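Written practice for small two-arm cells
Speaker notes, Zetesdale users' meeting, 3 August 2026

Slot is 40 minutes plus questions. Slide numbers are on the left in the deck. If the clicker fails, the deck also runs from the keyboard at the back table.

Slide 1. Title

Say the name of the talk and go straight on. No company history. People who want to know what Zurkico does can read the handout.

Slide 2. What I'm going to cover

The rules we wrote for our tabletop cells, which ones people follow, and which ones we threw out. The cells are small. Two arms, one table, soft walls. Most of the written material I could find when we started was for large machines behind a fence with a locked gate, and a lot of it doesn't carry over word for word. The thinking does.

Say clearly at this point: these are house rules. They sit on top of the risk assessment and on top of whatever the law asks of you where you work. They replace neither. If you take our sheet home and skip your own assessment, you have made things worse.

Slide 3. Where the rules came from

We went through our own logs up to the end of June. 2377 runs, all from the Gimutum cells. We read every entry that had a stop in it. Don't read the categories out, they are on the slide. Point at the top two: an object was not where the operator thought it was, and both arms wanted the same patch of table.

Third on the list is cables. I'll come back to cables.

Slide 4. The sheet

Our first sheet ran to four pages. People signed it and put it in a drawer. The current one has 7 rules and fits on one side of paper, taped next to the stop button. Pause here so people can take a photo of it.

Slide 5. Rules one and two: before power

Rule one. Walk the cable before you power the arm. Hand on the cable, from the base plate to the wrist. You are feeling for a pinch, a loose tie, or a sleeve that has slid down and left wire showing. Then move the arm by hand through its widest reach and watch the loop. A loop that is fine at rest can catch on the elbow when the wrist turns over.

Rule two. Check the stop. Press it, see that both arms drop out, release it. Both arms, every time. We had a cell at the Figueiredo site where the stop was wired to one arm only after a repair, and it ran that way for a morning. It was found by the next person doing rule two.

Someone usually asks if a stop check every session wears out the button. We have replaced one button. Buttons are cheap.

Slide 6. Rule three: indicator lights

Green on the arm means the joint controller is up. It does not mean safe to reach in. We wrote that sentence on the sheet after finding that new operators read green the way they read a traffic light. If you can choose your colors, think about this before you buy. We couldn't, so we have the sentence.

Hands go in when the arms are stopped and the operator has said "hands" out loud. The second person repeats it. Feels silly for a day.

Slide 7. Rule four: the task card

Every task gets a card. The card says what is on the table, where each arm may go, which arm owns the middle, and how the object is held. One card per task, with the version in the corner. If you change the object, you change the card, even if the new object looks close enough to the old one.

Read the flower card out in full, it is short:

Task: move bouquet. Artificial stems only.
Hold: at the stems. Fingers stay off the blooms.
Force: low setting. Raise only if the bundle slips twice.
Other arm: may open and approach, may not close until the first arm has stopped.
Table: list all other items before start.
End: bouquet on the table, both grippers open, arms back to rest.

People laugh at the flower card. It is a good card to teach from. A bundle of stems is an awkward thing to hold. It rolls, the nubs on the stems catch, and one stem can take the whole load and leave the others free. The leaves also get between the wrist camera and whatever is behind them, so what you list on the card matters more than what the camera shows you.

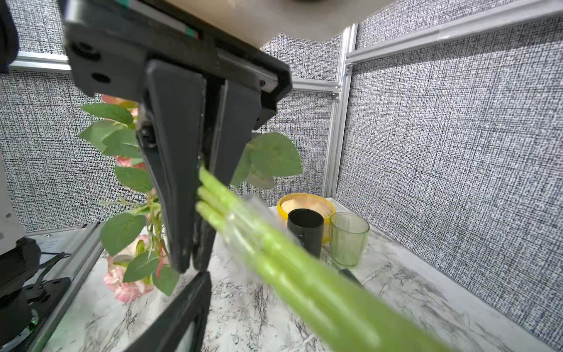
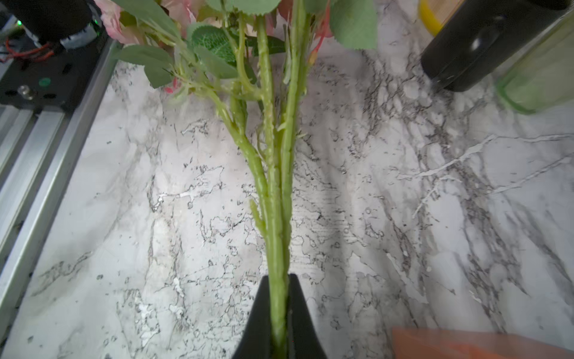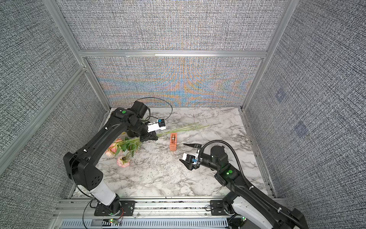 Slide 11. Rule five: who owns the middle

Back to the second item on the list from the logs. With two arms on one table there is always a strip that both can reach. We tried three ways of dealing with it.

First way, a software keep-out zone for each arm with a gap between. Safe, and useless for any task where something changes hands.

Second way, operator judgment. That gave us most of the stops in that category.

Third way, what we do now. The card names one arm as owner of the middle. The other arm may enter only when the owner has stopped, and the operator says so out loud. Ownership can change during a task, but the change has to be a line on the card. If it isn't on the card it doesn't happen.

If you have one operator driving both arms, the rule still holds. I get pushback on this. One person with two hands feels as if they can't bump into themselves. The arms are longer than the hands and they lag a little, and the operator is usually watching one gripper at a time. Say this part slowly.

Slide 12. Rule six: things on the table

List them. All of them, including the ones that have nothing to do with the task. Tape, cups, tools. An item that is not part of the task is allowed to stay if it is on the list and if someone has decided it can be knocked over.

We went back and forth on this rule. The early version said the table must be clear. That sounds stricter, but many of our tasks need clutter on purpose, and a rule that has to be broken for half the work stops being a rule. So now clutter is allowed and has to be written down.

Glass. Our advice is to use plastic wherever the task lets you. If it has to be glass, the card says glass in capital letters and eye protection goes on. The same goes for anything with a cutting edge. A tape dispenser has teeth. Cover them or note them.

Slide 13. Rule seven: logging

Write the stop down before you restart. One line is enough: which arm, what it was holding, what it touched. We ask for the line before the restart because a line written at the end of the day is mostly guesswork. I have compared the two and I don't trust my own.

No blame in the log. No names in the log either, only the cell and the card version. We had one period with names in, and the number of logged stops went down while the number of scratched grippers stayed where it was. Names came out again.

Slide 14. Limits and settings

Keep this short, it is the slide where people start asking for numbers to copy. Don't give force numbers. They depend on the gripper, the finger pads and the object. What I will share is the procedure:

Start at the lowest setting that holds the object still.
Lift a little and wait.
If it slips, put it down before changing the setting. Never raise the force with the object in the air.
Write the final setting on the card.

Pads are inspected after every 1000 grips or when someone sees shine on them, whichever comes first. Fingers with pointed tips get looked at more often. The tip takes the knock when an arm comes down too low, and a bent tip changes the grip in a way that is hard to see.

Slide 15. Walls, rails and base plates

Fabric panels are good for keeping the background plain and the glare down. They are not guarding. They will not stop a thrown object and they will not stop an elbow. If your assessment says you need guarding, panels on a frame don't count, however solid they look.

Check the bolts on the base plates weekly. Mark them with a paint line across bolt and plate so you can see a turn without a wrench. Small arms shake their mounts more than people expect, mostly from fast reversals.

Keep the power wires at the base tied down and out of the sweep of the lower link. Vents under the table edge stay clear. We found a stack of task cards on top of one, which is my own fault, I put them there.

Slide 16. Training

New operators get 60 minutes with a second person before they drive alone. The first part is all rules one to three, no driving. The second part is one card from start to end, and we use the flower card for it. The last thing is a stop drill: the second person calls stop at a moment the operator doesn't expect. You are looking at where the hand goes. If it goes to the keyboard, do the drill again.

Roughly one operator in four needs the drill a second time. It has no bearing on how good they are later.

Slide 17. Rules we dropped

Gloves at all times. Got caught on things, made the stop button harder to hit cleanly.
Two signatures on each card. One signed, the other copied.
A warning tone before each move. Everyone turned it off by lunch.
Clear table. See slide 12.

If time is short, skip to the tone. It gets the most questions.

Slide 18. What we are still unsure about

Handover between arms with a soft or springy object. Our card wording says the giver opens last. With stems or cloth the giver sometimes drags the object along as it backs off. We are trying "open, wait, back off straight" and I don't have enough runs yet to say.

Wrist cameras. They are small and stick out. We don't have a good rule for protecting them that doesn't also block the view. If anyone in the room has one, ask them to come up in the break.

Slide 19. Questions

Spare copies of the sheet and the flower card are on the back table. The card template is blank on the reverse so people can fill one in for their own cell. Ask for them back if they want comments, and write the cell type at the top.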